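Packing bench notes: open boxes and the grid cloth

The Krūmiņa packing bench has moved to a new cover. The bare top was replaced in June with a gray tablecloth printed in thin white lines, and the spring trial of marked tape has been dropped. Tape edges lifted at the corners and left residue on cartons.

The printed grid is used for alignment only. Squares on fabric shift when the cloth is pulled, so measurements still come from the steel rule. Set the box down with its long side parallel to the front edge of the bench and check it against the nearest line. Small wrinkles can be ignored. If a line bows visibly next to the box, smooth the cloth outward from the center and place the box again.

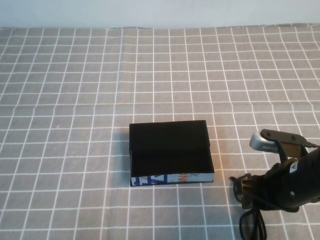 Open box with black interior, long side set left to right on the grid cloth.

Dark interiors need a separate check. A matte black floor and a matte black back wall blend together under overhead light, and small inserts of the same color are easily missed. Before an open box is filled or returned to stock, tilt it toward the lamp and run a hand along the rear seam. In the last stock review, 247 boxes were inspected and 9 were found to contain leftover inserts. All nine had black interiors.

Boxes with printed outer sides should be lifted from underneath. Sliding them scuffs the graphics and drags the cloth out of line. Scuffed stock goes to the Bostila shelf and is relabeled for internal use.

The cloth is washed cold and laid flat to dry. Three spares are kept in the Ekgate cabinet. Requests for replacements go to Maarja Dzene.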